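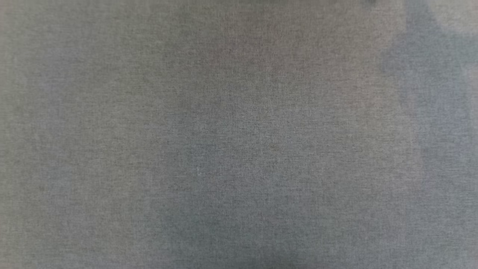
*Gray woven fabric seen from the head camera.*

# About Mindholm

Mindholm is a small research group in Wuston. We work on one problem: how a robot can keep track of where it is looking when the view holds almost nothing to look at. Our main result so far is a method called Lie, and most of this page is about that.

## What we study

Many robots work over cloth. They fold it, sort it, pick parts up off it or pass a hand across it to find something. For a good share of that work the head camera is pointed at plain fabric and very little else. A person has no trouble with this. A vision system often does.

The usual way to track camera motion is to find corners and edges in one picture and look for the same ones in the next. On a printed box or a tool tray there are hundreds to choose from. On a plain gray cloth with no seams, folds or print there may be a fleck of lint and not much more. The tracker either reports that the camera has stopped moving or makes a jump to some wrong place. In both cases the arm that depends on it goes to the wrong spot.

We started out trying to fix this by adding things to the cloth. We tried printed markers, colored thread and a stitched grid. All three helped the tracker. They also changed how the cloth behaved in the hand, and the people who might use the system told us they could not put markers on their goods. We dropped that line of work in December of our first year.

## The Lie method

Lie uses the grain of the fabric itself. Woven cloth that looks plain from a distance is full of small dark and light flecks. No single fleck is worth following, but a patch of several thousand makes a pattern that can be matched as a whole.

The method has two parts that run side by side.

The first part compares patches. It cuts each picture into overlapping squares, takes out the slow changes in brightness, and matches what is left against the picture before it. Each square gives a small shift and a score for how sure the match is. Squares with low scores are thrown away.

The second part looks at the slow changes that the first part removes. Soft patches of warmer or cooler gray can come from the cloth, from the room light or from the way the video was compressed. Those that come from the cloth move with it. Those that come from the light mostly stay put, and compression blocks stay on a fixed grid. Lie sorts them by how they move over a run of pictures and keeps only the ones that travel with the grain.

The two results are then checked against each other. When they agree, the robot gets an updated position. When they do not, Lie reports that it does not know, and the robot slows down until they do. We spent more time on this last step than on the rest of the method together. Early versions gave a confident answer every time, and the wrong answers cost us a lot of bench hours.

## Results

Our test set has 662 short recordings of plain and nearly plain fabric, all taken from a head camera. We split it into 236 recordings for tuning and left the rest alone until the method was fixed.

We count a recording as a pass if the tracked position at the end is within 4 millimeters of the true position and no single step was badly wrong. Across the full set, tuning recordings included, Lie passed on 540. The corner tracker we used before failed on most of the same material, usually in the first second.

The failures fall into a few groups:

- Fast head turns, where motion blur wipes out the grain.
- Very dark areas, where there is too little contrast between flecks.
- Heavily compressed video. Once the blocks are larger than the weave pattern, the first part has little to work with.
- Shiny cloth. Satin was bad enough that we took it out of the set and keep it separately.

Cloth that moves on its own is a different problem. Lie assumes a surface lying flat and still. If the fabric slides on the table while the head is moving, the method sees one combined motion and can't split it. We are working on this with readings from the neck joints, and have nothing to report yet.

## How we work

The bench is in our main room in Wuston, with a second, smaller one at Gunthorpe that we use to repeat tests under different lights. A result does not go on this page until it has been repeated at Gunthorpe by someone who did not run it the first time. This has turned up two mistakes in our own setup, one of them a camera clock that drifted over the course of a morning.

We keep every recording, including the ones where something went wrong. Each has a plain text note with the fabric type, the lamp settings and the height of the head above the table. Height matters more than we expected. Raising the head makes the flecks smaller in the picture, and past a certain point they blend into flat gray. The working range depends on the lens and has to be measured again whenever the lens is changed.

We write up failures in the same report as the results. Groups that have asked to try Lie usually want that section first.

## Working with us

We take on a small number of joint projects each year. The ones that suit us best involve a real handling task on soft, plain material and a partner who can send samples of the cloth. A piece the size of a bath towel is enough for a first test. Please include the fiber content if you know it, and do not iron the sample before sending it.

Students can apply for bench placements at Wuston. Some programming is needed. Experience with robots is useful but we do not require it, and much of the first month is spent recording cloth and checking notes.

The Lie code and the tuning recordings are available on request. The remaining recordings are held back so that we can go on using them for testing.

*Page last updated 2022-04-12*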